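Student Project Report: Storing Small Things in Shared Student Rooms
Riltgate Residence, second-year group work

3. Why we chose the corner

Our project asks how students in shared rooms use their floor space. We sent a questionnaire to 71 residents in March, and 30 of them sent it back. Most wrote that the corners stay empty, and that shoes and books collect near the door. For this reason we looked at light plastic shelves which need no screws in the wall, as the residence does not permit them.
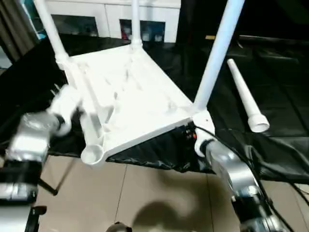 What do students keep in the corner when they have a shelf there? Mostly books and cosmetics, and in 17 answers also food, which we did not expect.

4. Cost and moving out

A shelf must survive the summer — many students carry everything home by train. We asked each person if they would take a shelf apart or leave it behind. The answers were divided, and people on the upper floors more often wanted to leave it.

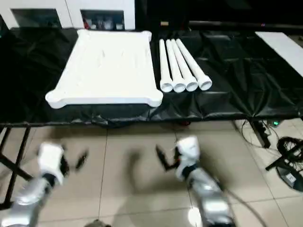
Lucie Kennedy wrote to us after the first draft that our question was not fair, because students with a car will always answer differently. We agree with her and have added travel to the second questionnaire.

The next part compares the Riltgate answers with those from the Fraser building, where the rooms are larger.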